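Kutel Satin Table Cover, Green – Four Months On

Reviewed by Kadri Lapiņa, August 24, 2023

I bought this cover in April for the round table I use when I sell jewelry at craft fairs. My old cotton one had faded along the folds and had a coffee stain I was tired of hiding under a tray. I wanted a strong color and something I could wash at home.

It comes folded in a flat plastic sleeve. The fabric is light, and the edges are hemmed with a single row of stitching. Mine had one loose thread, which I trimmed. The label says cold wash and no dryer. I have washed it four times and the color has held. No green came off on the white towel I put in with it the first time.

Wrinkles are the main complaint. Satin creases if you look at it wrong, and this one creases more than most. A cool iron on the back side takes care of it at home, but by the time I have driven to a fair and unpacked, the lines are back. A hand steamer works better. Rolling it on a cardboard tube also helps, though the tube is one more thing to carry.
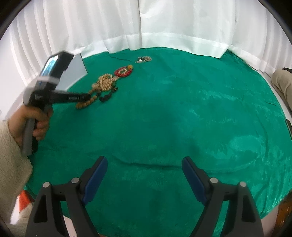 How it works as a display

Gold and amber beads look very good on it. On my cotton cover the brown ones went dull, and customers had to pick them up to see them. Clear glass does less well and tends to pick up the green.

It is slippery. Bead strands stay put, but earring cards slide if someone bumps the table, and the whole cover will creep toward one side over a long day. I use 2 clips at the back now. Adaeze Effiong, who had the stall next to mine in April, puts a thin rubber mat under hers and has had no trouble. 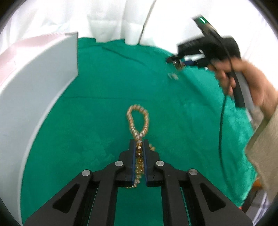

Gold, amber and brown beads over the green satin.

Would I buy it again?

Yes, for the color and the easy washing. If you need a cover that looks pressed all day, get a polyester one with some weight to it. Kutel also sells this in navy and cream – I have not tried either. Four stars out of five.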